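Brirkholm Simulation Tools: Frequently Asked Questions

This page covers Bruleo, the scene and control layer, and Hamel, the task planner that sits on top of it. Installation is handled in the setup guide.

What does the wrist view show when the gripper is open?
Both fingers, at the left and right sides of the view, with the gap between them. The light gray pads mark the inner tips. Most perception settings in Bruleo refer to this view.
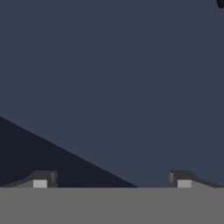
Irena Pawlak

Why does my detector return nothing from the wrist view?
Check what is in view first. A plain surface and a plain background give a feature-based detector very little to work with. Set min_features to 112 or lower for close approaches, or take the object pose from the scene view and pass it through the shared transform tree.

Can I mask out the fingers?
Yes. Set mask_self to true. The mask is computed from joint state and the gripper mesh, so it stays correct while the fingers move. It does not cover shadows. If a dark region is being segmented as an object, raise the shadow threshold before you touch the mask.

Do the two views share a clock?
They share the simulation clock. Frames are stamped when rendering starts, and a slow view can arrive late. Match on the stamp - never on arrival order.

How are kitchen scenes built?
From a layout file and an asset list. The layout fixes the counter, sink, cabinets and wall. The asset list places loose items such as a toaster or a paper towel holder. The current library has 1,953 assets, each with a separate collision mesh.

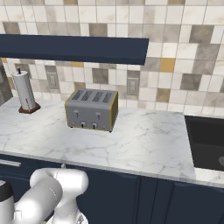 Kitchen scene with arm, scene view.

Why does Hamel reject a path that looks clear?
Hamel plans against collision meshes, which are padded. Shelves and counter edges are the usual cause. Turn on show_padding and look at the path again. Reduce padding per object; the global value also changes the self-collision check.

What control rate should I use?
The default is 200 Hz. Lower rates work for free-space motion but make contact unstable on hard surfaces such as a countertop.

How many times does the planner retry?
Three. After that it returns the last failure code and leaves the arm where it is. Change max_retries in the task file if you need more.

Is Clirnent still supported?
Clirnent was the old log viewer. It still opens existing logs, but new fields are ignored. The replacement ships with Bruleo as of the March release. Convert old logs with the export command before you delete Clirnent - the new viewer does not read them directly.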